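Lab visit: an afternoon with the arms at Clurkesside

I've been wanting to get inside the Clurkesside lab since July, when Dima Najjar gave a talk at our club and let slip that her favorite part of the job is when things break. So when she wrote to say a few of us could come by on 24 January 2018, I cleared my day and drove 19 miles through sleet. Worth every one!

Work goes on inside white enclosures, with a task board for the arms to practice on: sliders, buttons, toggle switches, a probe, plugs and patch cords. I could have watched for hours. What we mostly talked about, though, was a fault in the program they call Zuccaro, and I was thrilled, because you never get to hear this stuff.

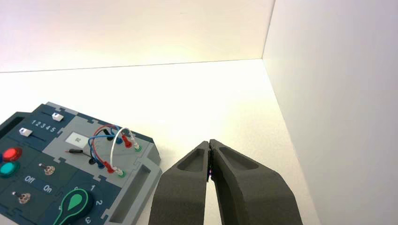 The stop that came late

Zuccaro had finished 1,872 runs of a planned 2,000 when a finger hooked a patch cord and the arm kept pulling. The force limit should have stopped it right away. It didn't, and the arm dragged the board 6 inches before Lech Ziółkowski hit the emergency stop. No one was hurt (he was outside the enclosure, as the rules say), but he told us his hand shook a bit afterward.

The cause was so small! Someone had raised the limit for a test with stiff plugs and the old value never got put back. The log showed the change plain as day, once they went looking.

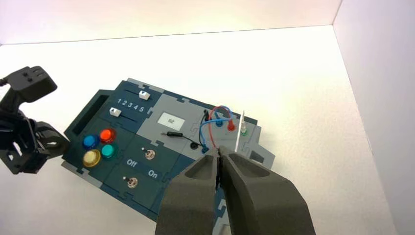

Lech's fix is that the limit now resets every time a program loads, and anyone who wants it higher has to type it in again. They also run the arms slower near cables. Dima is still not happy with the stop button, which she thinks is too far from the chair, and she and Lech had a cheerful argument over where to move it while we stood there with our coats on.

I came home with four pages of notes and a long list of questions for Ustolgate, where we're hoping to go next.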